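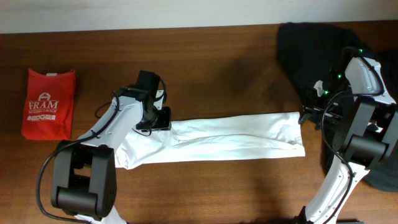

Two arms, one table and the laundry: left gripper down on the white piece, red shirt already in a rectangle.

If you've been following my folding-arm build, you know I talk about it way too much, so I'm putting the useful bits on one page. Most of these cost me an evening each to learn (a couple cost me a whole weekend!).

Start with the cables. I leave a big lazy loop at every wrist, bigger than looks sensible, and then I move the arm by hand through everything it can reach before I turn on the power. If the loop goes tight anywhere, I redo it. My first set was neat and snug and I yanked a connector clean off in February — never again.

Clamp the bases to something heavy. I put 4 clamps on mine at the Sutter Street shop and the wobble I'd been blaming on my code went away. I felt pretty silly.

Fold by hand first, slowly, and watch your own fingers. Mine always hold one corner down while the other hand does the pulling, so that's how I program it: one gripper pins, the other one travels. Press lightly. Too hard and the cloth skates across the wood.

T-shirts are the friendliest thing to practice on, especially old, soft ones. Long skinny pieces are harder and black cloth is a pain, my software sees one big dark blob and can't find an edge. A desk lamp set low and off to the side helps a lot with that.

Wipe the table before each session. Lint gets on the finger plates and they start to slip. Damp rag, dry rag, done.

Hala Erraji at the shop got me writing down every run in a cheap notebook, and I'm on number 292 now. Boring, yes, but when something goes wrong I can flip back and see which setting I changed. Run 26 was the first one I'd have put in a drawer.

Oh, and keep a hand near the power switch. I mounted mine on the front of the bench where I can smack it with my hip. Next up is towels, if I can get the spare grippers printed.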